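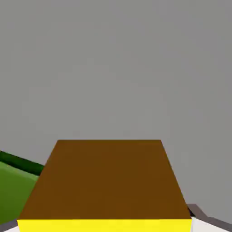

How long does a new cartridge need to soak before the filter is put into use? Four hours in clean cold water, with the cartridge fully covered.

Search this manual Enter keyword or part number Search

5 Fitting and commissioning the cartridge

This section applies to the Granow under-bench water filter with the Illow housing. Owners of the older Yuen housing should follow the supplement packed with the replacement bowl – the thread and the O-ring are different sizes.

5.1 Before you start

Read all of 5.2 before turning off the water. You will need the housing spanner supplied, a bucket, a dry cloth and food-grade silicone grease. Do not use petroleum jelly on any seal.

CAUTION: Connect to the cold water supply only. Water above 80 °C will deform the bowl, and the warranty does not cover heat damage.

CAUTION: If mains pressure at the property is unknown, have a licensed plumber measure it before installation. A pressure limiting valve may be required under local rules.

5.2 Fitting the cartridge

1. Turn off the isolating valve under the sink. Open the filter tap and leave it open until the flow stops.

2. Place the bucket under the housing. The bowl holds water even when the line has been drained.

3. Press the red pressure release button on the housing cap until no further water or air escapes.

4. Fit the spanner over the ribs of the bowl and turn it anticlockwise as seen from below. Support the bowl with your free hand.

5. Remove the old cartridge and put it in the household rubbish. Cartridges cannot be washed and reused.

6. Wash the bowl in warm water with a little dishwashing liquid and rinse thoroughly. Do not use bleach, solvents or scourers.

7. Lift the O-ring out of its groove with a fingertip. Check it for nicks and flat spots. Replace it if there is any doubt.

8. Apply a thin film of silicone grease to the O-ring and press it back into the groove.

9. Stand the soaked cartridge in the bowl over the centre spigot. The end marked TOP faces the cap.

10. Screw the bowl on by hand until it stops, then tighten by a quarter turn with the spanner.

NOTE: Overtightening is the usual cause of a leaking bowl. If the joint weeps, dismantle it and inspect the O-ring before applying more force.

5.3 Flushing

1. Open the isolating valve slowly, with the filter tap open.

2. Run the tap for five minutes. Grey or cloudy water at first is carbon dust and is harmless.

3. Close the tap and dry the housing with the cloth. Check all joints, then check them again after about 80 minutes.

4. Write the fitting date on the label on the cap.

NOTE: If the filter is left unused for more than a few days, repeat step 2 before drinking the water.

5.4 Replacement parts

Cartridges and O-ring kits are sold by Grurkeck spare parts counters. Quote kit number 98 for the Illow O-ring. The Yuen O-ring is not interchangeable, although it can be forced into the groove – do not attempt this.

Section revised 27 December 2018. Replaces the April issue.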